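The Water Aisle, and What It Has Done to Me

26/01/2005

I went out for water. I want that on the record, because I came home with a bath mat, two lemons and a jar of something called Undilon relish, and no water, and Salamatu Yusuf has asked me to account for the last hour and ten minutes of my life.

Some background for those of you who don't live in our building. The pipes are being replaced. The notice under the door said the supply would be "intermittent until February," and intermittent means you get a cough of brown at breakfast and then the tap thinks it over until evening. So everybody on the four floors buys bottles, and we buy them at the Jadoon on the corner, and the Jadoon has responded by redoing the whole drinks section so that nothing is where it was.

I had a system before. Second aisle, left side, down by your knees, the six-packs of plain store water with the handle that cuts into your fingers. Now there are shiny black shelves with a metal rail along the edge, the kind of thing I associate with perfume, and every bottle stands up at the front like it's waiting to be asked to dance. Sodas next to water, water next to juice, green next to red. It is a very handsome arrangement. I could not find a price on anything.

I stood there a good while. I picked up a bottle of Plallard, which is from a spring, and read the back of it. The back of it has a paragraph about a hillside. I put it down and picked up the one beside it, which also had a hillside, but with more adjectives. A woman reached around me twice. The second time she said "excuse me" in the tone you use on a cat.

Here is my problem with choosing water. With ketchup I know what I like. With coffee I have opinions I'd be embarrassed to say out loud. With water I can only stand there and look at the labels, and they're all blue, or they're blue with a bit of red to show they're fun, and I end up picking the one with the nicest cap. I once bought a case of Tandwood because I liked the T. 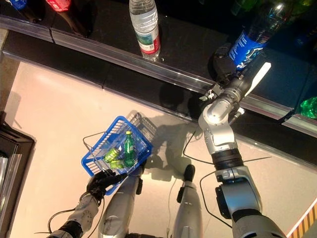 Anyway, I asked where the big packs had gone. The young man stacking crackers said they were "by the seasonal," and I thanked him as if that meant something to me. Seasonal in late January is half a shelf of marked-down candles and the bath mats. You see how these things happen. It's a good bath mat. It's gray. We can't currently take a bath, but when we can, we'll be ready.

The big packs were not by the seasonal. They were by the door, where I'd walked past them on my way in, stacked up as high as my chest under a sign. By then I was outside on the sidewalk with my bag, and I looked at them through the glass, and I couldn't face going back through the line. I had already had a whole conversation with the cashier about lemons.

Rangi Mahuika, who lives upstairs and has been through this sort of thing in other buildings, thinks we're all being silly. Rangi fills every pot in the apartment at night when the supply comes back and gets through the next day on that. I tried it. I filled the soup pot, the pasta pot and the salad bowl, put lids or plates on all of them, and then in the morning I wanted to make soup. Also the salad bowl tastes of garlic. It has tasted of garlic since we bought it and I suspect it always will, and coffee made from it is an experience I'd save for guests.

Meanwhile the empties are piling up. We have 29 of them under the sink, all sizes, because Salamatu says they'll come in handy and I say for what, and she says for water, and I don't have a comeback to that. One has been cut in half and is now a scoop for the rice. One is holding up the basil. The rest fall out on your feet when you go for the dish soap.

So I went back after supper. In at the door, pack under each arm, straight to the register, no eye contact with the shelves. The cashier asked if I'd found everything all right. The handles still cut into your fingers, and we're on the third floor, and I had to put them down on every landing and shake out my hands.

When I got in, the tap was running. Clear, too. Salamatu had the soup pot under it and was rinsing the lemons. The relish is pretty good, by the way, if you like cloves.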